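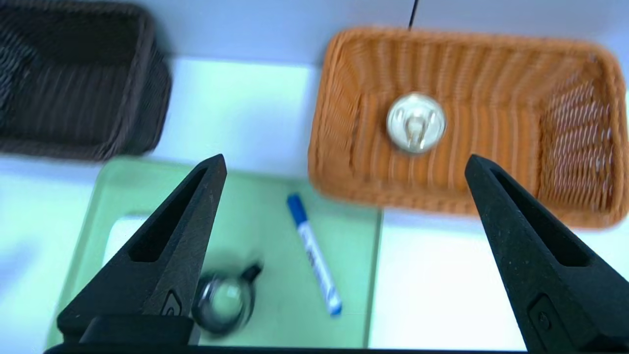 Tilow Grasp Planner: Frequently Asked Questions

This page covers the planner and the wrist camera node that ships with it. For installation, see the setup guide. Questions about the arm driver belong on the driver page.

What does the planner need as input?

A color stream from the wrist camera, the joint states, and a task file. Depth is optional. If you have a depth camera mounted over the table, the planner will use it for the first approach and switch to the wrist view for the last part of the move.

Do I have to mask out the gripper fingers?

Yes. The fingers are in the wrist view all the time, and without a mask the detector will sooner or later report one of them as an object. Run the mask tool once with the gripper open and once with it closed. The tool saves both and fills in the positions between them. If your fingers have slots or cutouts, leave "fill holes" turned on. Background showing through a slot changes with every move, and the detector will pick it up.

Run the mask tool again any time you change fingertips or loosen the camera bracket.

Why does the planner miss glass and clear plastic?

The default detector finds edges and color regions, and a clear jar has little of either. Two things help. Set the object class to "transparent" in the task file, which lowers the score threshold for that class only. Then allow a second look, so the arm moves 35 mm to one side and takes another image before it decides. The second look adds time to every pick of that class.

Shiny metal has a related problem. A highlight on a lid can move across the surface as the camera moves, and the tracker follows the highlight. Turn on "lock to outline" for those objects.

Images are blurred while the arm is moving. Is that a fault?

No. Detection on moving images is only used to keep the track alive. The planner takes its grasp pose from a still image after the arm has settled. The default settle time is 230 ms. Adebayo Haruna tested shorter values on the Hedach arm and found that small objects started to drift in the estimate, so we left it where it was. A stiffer arm may let you go lower.

How do containers work?

Trays, baskets and bins are declared in the task file as regions with a floor and a rim height. An object found inside a region inherits it, and the planner adds the rim to its collision check. Shallow trays rarely cause trouble. With deep baskets the planner may reject every grasp near a wall. If that happens, check the rim height first. It is often entered in centimeters when the file expects millimeters.

Woven baskets are fine as regions, but open weave can break up the floor estimate when you use a depth camera. Set "flat floor" to true and enter the height by hand.

Can two containers touch or overlap in the view?

They can overlap in the view. They can't overlap on the table. The regions are stored in table coordinates, and the loader will refuse a file where two of them share space.

How does it choose an angle for long, thin objects such as markers?

It fits a line through the object and closes the fingers across it, near the middle. If the middle is blocked by a rim or another object, it slides along the line in steps and tries again. After 3 failed tries it reports "no clear grasp" and goes to the next object in the list.

How many logged picks can I keep?

The log viewer holds 1,000 picks. Older ones are still on disk but have to be opened from the command line. Veerle Hoekstra is working on paging for the viewer - no release date yet.

Does it work with Jilludum?

Yes, from the May release on. Jilludum sends the task file, and the planner returns a result code for each object. The Michiels bridge is no longer needed and should be removed, or you will get every result twice.

Where do I report a bug?

Use the tracker, and attach the log folder and your task file. Uchenna Uzor and Gonzalo Robles go through new reports every Tuesday. Reports without a log folder are sent back with a request for one.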